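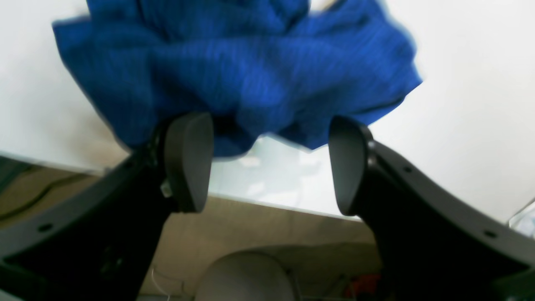

Folding laundry was the reason I signed up for the open day at Voltholm, and it was the first thing I asked about at the desk. The building is a former printing works outside the town center, with a loading dock on one side and the lab on the upper floor. They let visitors in by groups, and ours was a mix of hotel people, two retired engineers, a family with teenagers and me, who writes up these visits for a trade newsletter read mostly by laundry and cleaning firms. The cloth station was the third stop. A royal-blue cloth with a fine ribbed or knitted texture was the test piece for our group, and the gripper held it from underneath with two rounded gray pads, the rest of it bunched up in folds over the fingers. Anyone who has pulled a shirt out of a dryer knows the problem from there. You have a lump of fabric, and somewhere in it are the corners you need.

Fatemeh Soltani runs the cloth work and did most of the talking. She was direct about where things stand. Picking up a cloth is easy now, she told us, and has been for a while. Picking up one layer of a cloth is harder. Finding a particular corner, holding it, and then finding the corner that belongs next to it is where most of the working day goes. A rigid box has the same shape after you lift it. A towel has a new shape every time you touch it, and the arm has to look again and decide again.

We watched the arm work for the better part of our slot. Of the tries I saw, a few ended in something I would put on a shelf. Others ended in a flat cloth with one side tucked under, and one ended with the cloth on the floor. Soltani picked it up, dropped it back on the table in a heap and started the arm again. A good fold took 150 seconds by the clock on the wall screen. One of the hotel people said her staff would have done a stack in that time, and Soltani agreed with her.

The figure that stayed with me was for training. The current version had learned from 400 recorded folds, each one done by a person steering the arm by hand. I asked how long those had taken and was told most of the spring. They were done by three people in shifts, and one of them still has a sore shoulder. When a new kind of item comes in, they record more. Towels carry over fairly well to napkins. Neither carries over well to T-shirts, and fitted sheets are not being tried at all.

From the cloth station we went through to the shop-floor side, which is shared with a company called Truden. They build packing lines for small parts, and they had a cell running that took plastic caps from a bin and set them into trays. It was fast, it was loud, and it did not miss while we were standing there. The man minding it was filling in a parts order at the same time. He said the cell needs him when the bin runs low and when a cap comes through with a burr on it, and otherwise he gets on with other work. The caps are all the same shape and always come in the same bin, under the same lamp. Somebody asked whether it could do two kinds of cap at once. It can, after a changeover, and the changeover takes a morning.

Next to that was a kitchen counter set up by Fadex. I had expected more from it, mainly on account of their brochure. The arm loaded a dishwasher rack with plates and did it well. It put bowls in at an angle that would have left water standing in them. Cups it skipped, and a young man in a company shirt moved those himself. He explained that handles were planned for the next release. One of the teenagers asked him who scrapes the plates first. You do, he said.

Wiping the counter was better. It covered the whole surface in overlapping passes and went back over a patch of dried sauce until the patch was gone. It did not move the toaster to wipe behind it. I have lived with people who don't either.

Lunch was soup and bread in the old paper store, and I sat with the retired engineers, who had both spent their careers on bottling lines. They were less impressed than I was by the packing cell and more impressed by the cloth. Their view was that the cell was well-made equipment of a kind they had known for years, while the cloth station was trying something they would have refused to quote for. One of them had timed the pauses between movements. He thought the arm spent more time deciding than moving, and that the deciding would get quicker before the moving did. I pass that along for what it is worth.

In the afternoon there was a talk by the manager of the Szczepańska laundry, which does linen for small hotels and has had one of the arms on trial. This was the most useful part of the day for our readers. The arm does not fold there. It stands at the end of the wash line and separates tangled items, lifting them one at a time from the cart and dropping them on a belt. People hate that job, she said, and it is bad for the wrists. The arm is slower than a person, and it runs through breaks and after the shift has gone home, so by morning the carts are cleared. It has been in place for 11 months.

She listed what goes wrong. Wet sheets are heavy and slide out of the fingers. Pillowcases come up with a sock or a washcloth inside and the arm does not notice. The finger pads wear smooth and have to be changed, a job her own mechanic now does with a small screwdriver. The arm stops and calls for help 8 times on a normal night, and at first there was no one in the building to answer, so they had to change how the night cover worked. She had not let anyone go. She had also not hired for a post that came open in August. She said both of those things in the same even tone and took the next question.

I asked her whether she would buy a folding arm if one were offered. She said she already owns a folding machine for sheets, which is large, old and very good, and that towels and gowns are still done at tables by people. If an arm could do hand towels at half the speed of a person and be left alone, she would take two. She did not think she had seen that today.

Going by what was running on the floor, a business that handles one rigid item in large numbers can have that work done by machine now, and could have for some time. Separating and sorting soft goods is close enough for a trial, if you have someone on site to answer when it stops. Folding mixed laundry at home is further off — I would not put money aside for it yet. Dishes sit somewhere in between, depending on how you feel about cups.

Some practical notes. The visit is free, but you have to book, and the groups fill early. The stairs to the lab are steep. There is an elevator at the loading dock end, which you need to ask for. Wear closed shoes, as they turn people away from the shop-floor side in sandals. Photographs are allowed everywhere except at the Truden cell. If the cloth is what you are coming for, ask to be put in a morning group, since the station closes at lunch so the team can use it for their own tests.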